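Friday, bench 2, cube and post

Set out the Brisar fit pieces this morning. The set is one white cube, hollow, with a large round hole through the face, and one black post on its flat base. Wahyudi printed the cube again in January after the first one came out tight. Bore and post diameter are in the sheet under Adevent, row 59. I have not changed them.

Wiped the tabletop first. Kerstin wants the base left free on the wood with no tape, so that any sideways push shows up as the base moving. I agree for now, but it makes the start position harder to repeat. Put two pencil ticks at the corners and we can argue about it later. 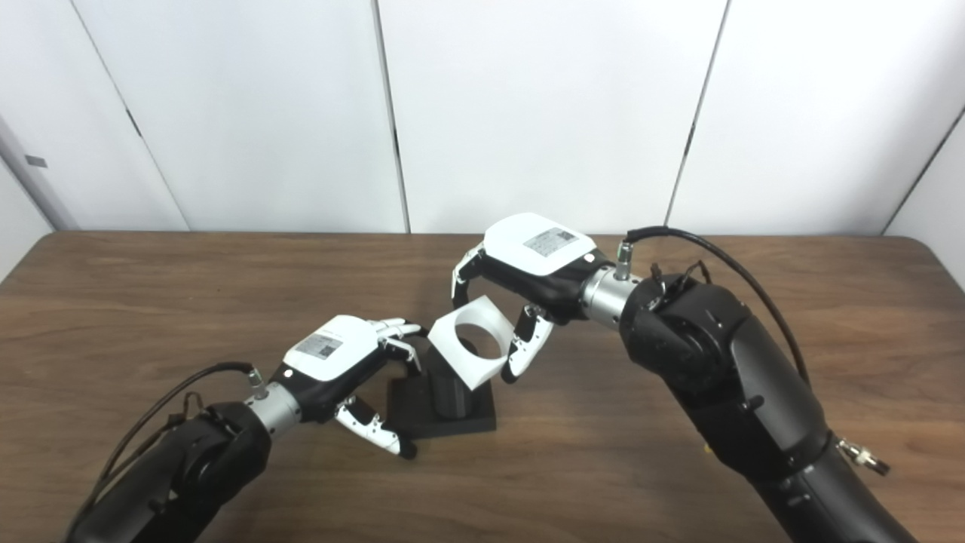 Cube over the post, tilted, one hand on each side.

Tilt is the thing to watch. With the hole square to the post there is plenty of room. At an angle the rim of the hole reaches the top of the post early and the whole thing can bind. Herman suggested a small chamfer on the inside edge of the hole. Salma would sooner leave the edge sharp and round over the post top a bit more, so the older cubes still fit. Both are cheap to try. I'd do the post first, one part instead of six.
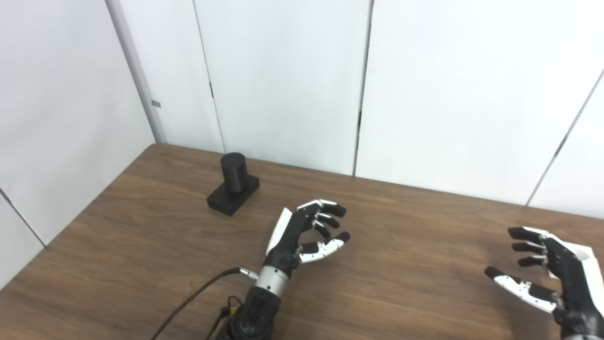

The base is the other open question. A wider one would rock less but takes up room where the fingers need to come in low. Weight might be better than width. Dewanti has a steel slug, 200 g, left over from the Londus job, and thinks it can be let into the underside.

To do:
- Measure the post again at top, middle and foot
- Ask Wahyudi which filament he used for the January cube
- Slug into spare base, check it sits flat
- Mark the cube faces in pencil, inside only
- Move the row 59 numbers to the new sheet, old one is at 1,442 lines and slow to open

Parts go back in the gray drawer, post and base together.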